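Ticket 324 – Dark tablecloth keeps going lumpy and picking up lint
Opened by: Tegwen James
Assigned to: Eylül Yurt
Category: Workroom / furniture and linen
Status: Open

Tegwen James, 9th February
Hi Eylül, me again, sorry! It's the big charcoal cloth on the gear table. I can't get it to sit flat. I pulled it straight before lunch and by the time I'd finished sorting the little spur gears there was a fat fold along the far side again. The fold lines from the packet are still showing too, and it grabs every bit of fluff in the building. Small metal gears on a dark cloth with lint all over it is no fun for my eyes. Can we swap it for something else, or is there a trick to it?

Eylül Yurt
Hi Tegwen! No swap just yet, the spare from Susora is an even darker colour and it's too short for that table anyway. A few things to try first. Is it the one that came folded in the Godilance box? If so it's never been ironed. Warm iron, damp tea towel on top, do the back side first. And have you got the clips on?

Tegwen James
Yep, Godilance box. Didn't know we had clips?

Eylül Yurt
Top drawer, the blue tin. Two on each long side should do it. Don't clip the corners or it bunches up.

Tegwen James
OK, update. Ironed it last night with the tea towel (took me almost 30 minutes, it's a huge thing) and the worst of the creases have gone, though there are still soft ones and you can find the fold lines if you look. Lint roller got most of the fluff. I couldn't get the clips to grip on the far side – the tabletop's too thick for them – so that edge is just hanging and it still rides up into a wide fold. The near side is fine.

I've also started setting the gears out on the round aluminium plate with the big hole in the middle, which was Gönül's idea. Much easier to see them on the silver, and they don't snag in the cloth. Only thing is they end up close to the rim if I'm not careful.

Eylül Yurt
Great, stick with the plate. I'll ask Gönül if she's got wider clips on her side, otherwise I'll order a set. Leaving this open until the clips are on.

Tegwen James
Photo attached.

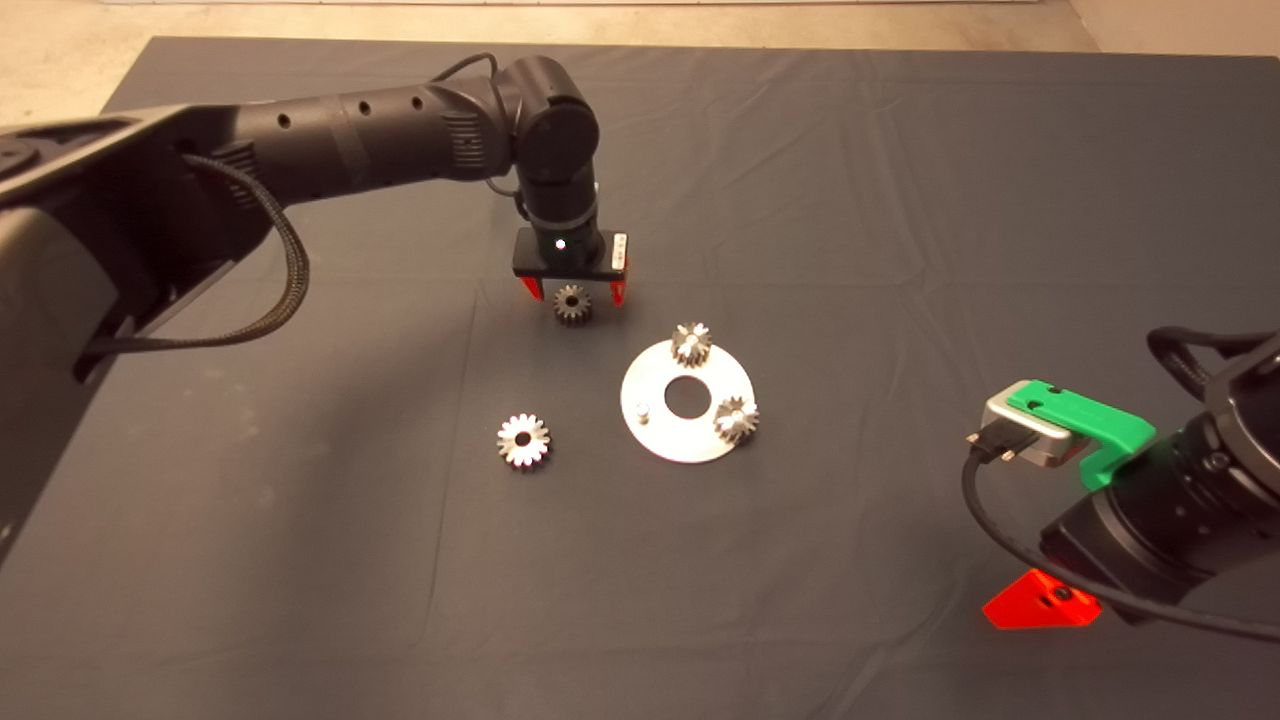
Attachment 1: cloth after ironing, far edge still folding, gears on the plate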